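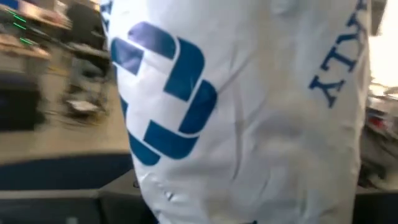 **4. Packing the cloth bags**

Cloth bags are for the soft stuff only. Towels, pillow covers, table linens, the thin blankets. Fill them about to where the bag still gives when you push on it, then stop. Printed side faces out on the shelf so people can find their own bag. White ones with the blue logo and the blue lettering are fine to use, but don't go looking for your bag by reading the letters, the cloth bunches up and the print breaks in the folds. Go by the tag.

Read all of section 4 before you start if it's your first time. Takes two minutes.

**What you need**

- cloth bag, clean, shaken out
- string tag and a marker (the Mendetti markers, the others bleed)
- the hanging scale
- one sheet of tissue if anything has buttons or beading

**Steps**

1. Turn the bag inside out. Shake it. Check the bottom corners for lint, coins, pins. Turn it back.
2. Look at the seams. Any gap you can get a finger through, bag goes to repair. Don't tape it.
3. Fold everything to the width of the bag bottom. Towels in thirds, then in half. Pillow covers flat.
4. Heavy pieces first. Towels at the bottom, standing on edge so they hold the shape.
5. Blankets go down the sides. One each side, not both on the same side or the bag leans and falls off the shelf.
6. Light pieces on top. Leave a hand's width below the opening.
7. Press down with flat hands to get the air out. Do not kneel on it.
8. Fold the opening over once, then tie the tag on. Knot, then a second knot.
9. Write the tag: name of account, what's inside, your initials. Kalero account tags also need the room number.
10. Hang it on the scale before it goes anywhere. See limits below.

> **CAUTION:** Nothing damp. Not even a little. A damp towel in the middle of a full bag will mildew the lot and the blue print can rub off on whites. If in doubt back on the line.

> **CAUTION:** No hangers, no hooks, no boxed items. Those go in the bins, section 5.

**Limits**

- Small bag: 50 ounces
- Large bag: 300 ounces
- One shelf: 500 ounces total, all bags together

Over the limit, split it into two bags and write 1 of 2 and 2 of 2 on the tags. Put them side by side. Acuña orders get split all the time so expect that.

**Lifting and moving**

1. Both hands under the bottom. Not by the top edge, the cloth stretches.
2. Carry it upright against you.
3. Set down, then turn it so the print faces out. Tag to the front.

Note: bags will slump after a day or so. Normal. Push the sides in and stand it up agian. If it wont stand it was packed with the light stuff at the bottom, redo from step 4.

**Washing the bags themselves**

Empty bags get washed after every trip out. Inside out, cold, no bleach. Hang to dry, don't tumble. Creases don't matter, leave them, and never iron over the print. Mark each wash on the card by the sink. At 70 washes the bag gets retired and cut up for rags.

Spare bags are in the Kurklow cabinet, bottom shelf, flat. Last one out of the stack, tell Tadeo Palma so he can order more.

Next: section 5, bins and hanging items.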